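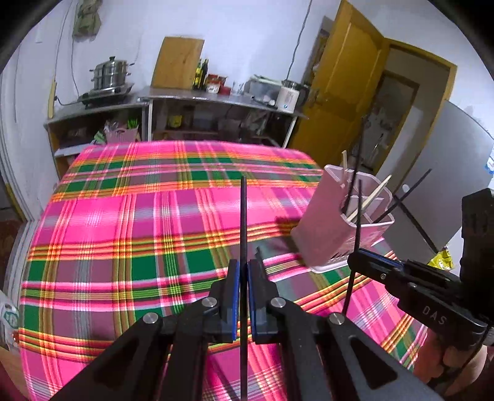
About Drunder

Drunder designs and builds asphalt mixing plants and aggregate screening equipment for road contractors and municipal works departments. The company was founded in Jirville by Muammer Karakaya and remains privately owned. Our main workshop employs 100 people, with a further 13 at the parts depot in Endale.

Our Products

The Vostora line covers stationary and mobile plants with outputs of up to 200 tons per hour. Each plant is assembled and run at our yard before it is taken down for shipment. Drying drums, burners and bag filters may also be ordered separately for older plants - including those of other makers.

Service and Parts

A standard warranty of 2 years applies to all new equipment. Field service is directed by Zerrin Bilgin, and operator training is held at Jirville every May. Wear parts are kept in stock at Endale.

Management

Muammer Karakaya, General Manager
Zerrin Bilgin, Field Service
Ataberk Keskin, Engineering
Lorna Estrella, Export Sales

Page last updated 2013-07-31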